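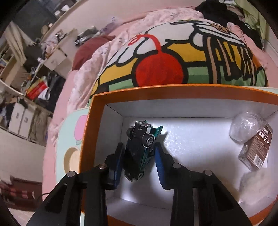
Toy car, die-cast, teal-green and black.

Courses > Media and Culture > Celebrity and Publicity > Handouts

Filed under: Awards Shows, Lecture Notes, Week 5

Week 5: The Acceptance Speech

Posted Feb 13, 2021

Please read this before the session in Tetley Hall. The reading pack has the full transcripts, and you will want a hot drink.

1. Why bother

An acceptance speech is a very short piece of unpaid live television given by someone who is usually very well paid. It has a fixed running time, a fixed audience and a prop. It also has rules, most of which the winner has been sent in writing and has not read. We are treating it as a genre, the way you would treat a sonnet or a parking appeal.

Our main case is the Nadent Awards, held each December in Zenditstead. It's a modest ceremony with immodest lighting. The hall seats 1439 people, of whom 197 are seat fillers, hired in evening dress to sit down whenever a nominee goes to the bar. The winners' guidance runs to 3109 words and includes a paragraph on not thanking your dentist. Somebody must have.

2. The parts of the speech

Most speeches in the pack can be divided as follows. Mark up at least four of them before class.

(a) The disbelief. "Oh my goodness," or a laugh, or a hand on the chest. It is performed by people who have been practicing in the shower since they were nine.
(b) The tribute to the losers. Always called "the other nominees," always "incredible," rarely named past the second one.
(c) The list. Agents, managers, the studio, the other studio. This is the business end of the speech. Read it as a set of invoices being paid in public.
(d) The family. Children are told to go to bed. The children are, at that point, watching themselves be told to go to bed.
(e) The turn. The voice drops and the speaker has something to say about the world.
(f) The music. See section 4.

Not every speech has an (e). Those that do are the ones that get quoted on Monday's version of the internet, or whichever day it gets around to it, and they are the ones you will all want to write your essays on. You may, but you need to deal with (c) as well. A speech that calls for change in the industry and then thanks eleven of its executives deserves to be read all the way through.

3. Who is it for?

Students tend to answer "the audience." Which one? At a minimum, keep these separate in your notes:

- the room, who are hungry
- viewers at home, who are doing something else
- the press, who have mostly drafted the story and need one line to drop into it
- the next employer

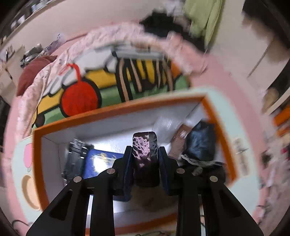 The last of those gets the least attention in the reading and probably the most from the speaker. A winner who is gracious for ninety seconds has done a job interview in front of everyone who might hire them. The Tan article in your pack argues that the humble speech pays better than the funny one. I'm not convinced by the method, which involves a lot of adjectives being sorted into piles, but the argument is worth having and we'll have it.

Note also the printed version. Transcripts tidy things up: they lose the stumbles, the shout from the balcony and the long hunt for a pair of reading glasses. One speech in the pack is 526 words on paper and felt like a weekend in person. Wherever there's a clip, watch the clip.

4. The music

Playing a winner off began as a way to keep the broadcast on time. It has never kept a broadcast on time. What it does do is sort the winners by rank. Look at who gets the strings after forty seconds (sound editing, shorts, anything with "technical" in the title) and who gets to talk until the set needs repainting. Bring a guess about where the line falls and be ready to defend it.

5. For the session

Write your own acceptance speech for an award you have no chance of winning. Ninety seconds, read aloud, all six parts. I will be operating the music.

Essay titles go up next week. Extensions are possible. Please don't thank me in the footnotes.

Related handouts
Week 2: The Press Junket, or Forty Interviews in One Hotel Room
Week 3: Nominee Lunches and Who Sits by the Door
Week 4: Reading a Red Carpet Interview
Week 6: The Public Apology
Reading pack corrections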